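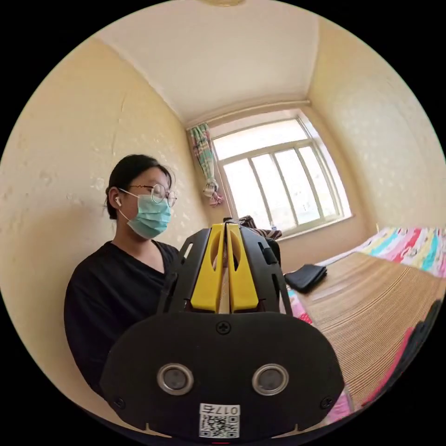
**Cuota de comunidad y cambio de inquilino a mitad de mes**

Publicado por Kyriaki Zacharopoulos, residencia Gunden

Me dirijo a esta comunidad para solicitar orientación. En septiembre se produjo el relevo de inquilino en mi vivienda y el administrador, Ronar, reclama 54 euros de cuota al nuevo ocupante. El contrato nada dispone sobre el reparto. ¿A quién corresponde el pago?
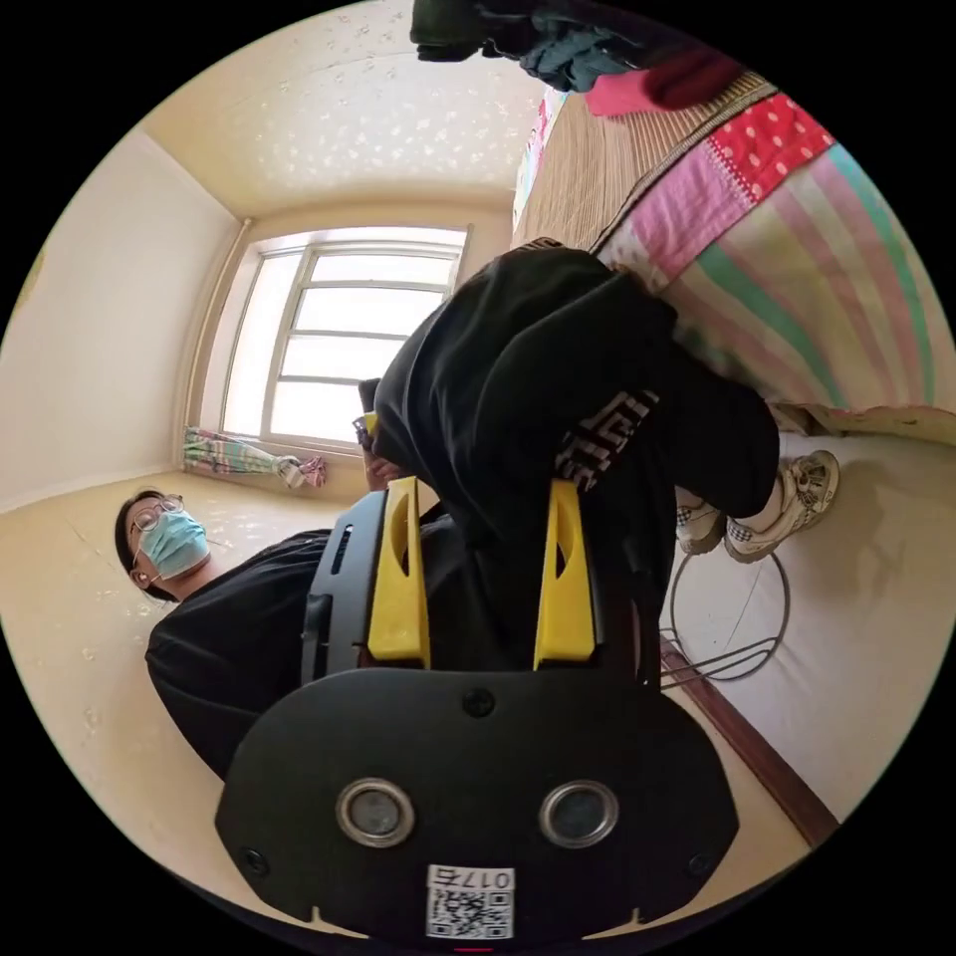 ### Volano_gestión

Frente a la comunidad, el obligado al pago es siempre el propietario. El contrato de arrendamiento puede trasladar el gasto al inquilino, pero ha de constar por escrito. Conviene verificar:

- si existe cláusula de gastos y si indica su importe anual;
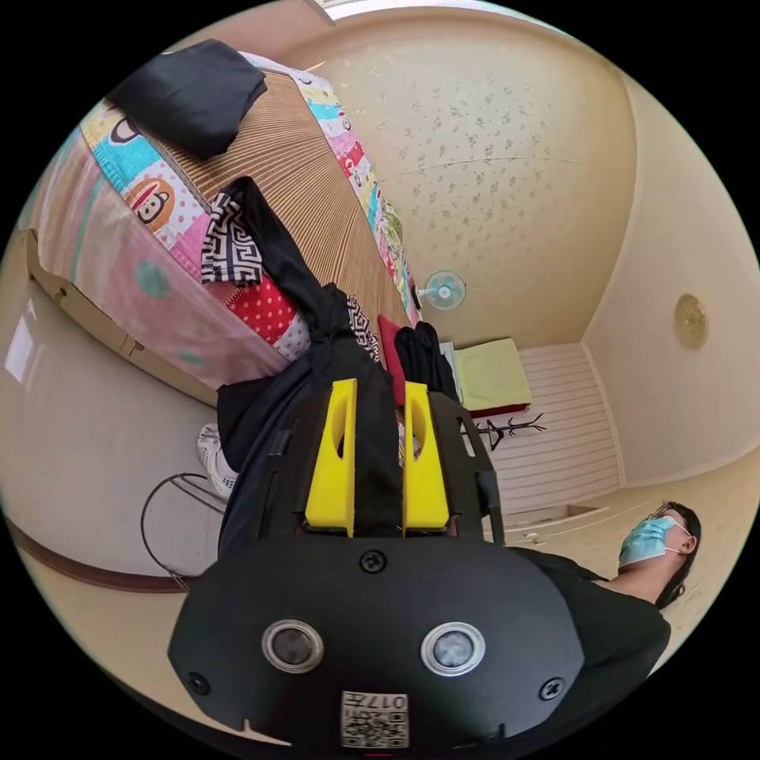 - si el recibo corresponde a la cuota ordinaria o a una derrama;
- si el inquilino saliente abonó el mes completo.

A falta de pacto, procede que la propiedad abone el recibo y solicite a Ronar la rectificación del destinatario. Se recomienda remitir el escrito antes de las 13 h y conservar el acuse.

### Yuen

En mi edificio se prorrateó por días y no hubo reclamaciones. La derrama, de casi 600 euros, la asumió íntegramente la propiedad.

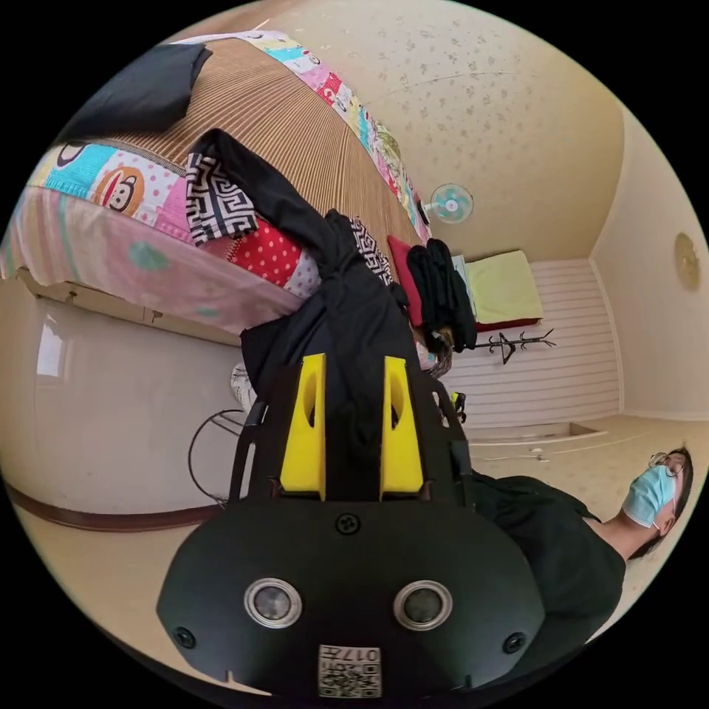 El prorrateo se documentó en un anexo de una página, firmado por ambas partes. Desconozco si Ronar admite dicho modelo.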